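Hotberg Automation Support
Ticket 3375
Subject: Intermittent loss of gripper feedback, tabletop arm cell
Site: Virkisier
Priority: Normal
Status: Open, awaiting part
Last updated: March 30, 2025

Reported problem

The site reports that the arm stops during a task with fault 377, "gripper position not received." The fault clears after a restart of the gripper controller and returns later in the same shift. It was first recorded in February, following a change of cable ties at the wrist. The site has asked whether the gripper should be replaced. Replacement is not approved at this stage. The cable path is to be checked first.

Equipment

One tabletop arm with a two-finger gripper and wrist camera, running Lungu control software. The cell is used for picking and placing household items on the table and for handle-pulling tasks. Spare cables are held at the Zasau store.

Entry 1. Cable path

The site was asked to send a view of the cell from above, with the arm extended over the table and the usual items in place. The file was received and added to the ticket. 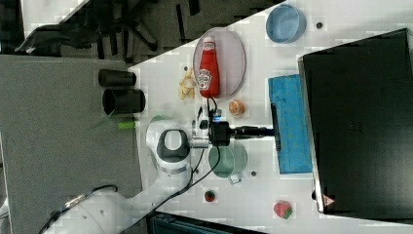

Attachment A. Arm extended across the table; thin black cables run down from the wrist over the tabletop.

Support notes the following. The wrist cables lie across the work surface. In this condition they can be caught by an item or pulled tight when the wrist turns. A mug on its side is lying below the gripper, and its handle is the kind of feature a slack cable will catch on. The site is requested to clear the table before any cable test and to return the items only after the test has been signed off.

Steps given to site:

Stop the program and move the arm to its service position.
Switch off power at the controller and apply the lockout tag.
Remove the ties at the wrist. Do not cut toward the cable.
Leave a slack loop of 100 mm at the wrist joint and fasten the cable back along the arm.
Restore power. Turn the wrist slowly by hand control through its full working range and confirm that the cable does not go tight at either end.

Site reply: Steps completed. The cable is now held along the arm. The fault did not appear during the slow wrist test.

Entry 2. Repeat test under program

The site ran the pick-and-place program for 200 cycles. Fault 377 was recorded once, near the end of the run. The controller log shows that the signal dropped with the wrist close to its turning limit. This points to a damaged conductor or a worn connector. The gripper motor current was normal throughout, and no mechanical fault is suspected.

Entry 3. Handle approach

The site also reported that the arm sometimes halts close to the handle in the pulling task. Support requested a wrist camera view of the approach in order to review the position of the fingers.

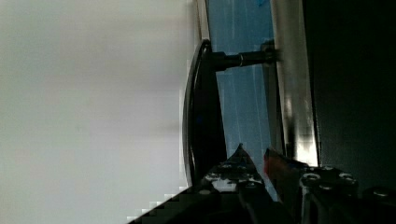
Attachment B. Wrist camera view at the handle; the tip of the left finger is close to the handle's lower end.

In this view the gripper is just below the handle and slightly to its right. The site is to compare this position with the taught approach point. If the two do not agree, the approach point is to be taught again at reduced speed, with an operator at the stop button. The program should not be changed to ignore the fault.

Support further advises that the finger fasteners be checked with the correct torque tool at the next service. This is a routine check and is not related to the present fault.

Site reply: The approach point was taught again. Position is now repeatable. One halt was recorded afterward, again with fault 377.

Entry 4. Action

A replacement wrist cable has been reserved at Zasau. Upon receipt, the site is to fit the cable, keep the same slack loop, and repeat the full program run. The removed cable is to be labeled with this ticket number and returned to Hotberg for inspection.

Until the new cable is fitted, the cell may be operated only with an operator present. Unattended running is not permitted.

The ticket will remain open until a complete run without fault 377 has been submitted.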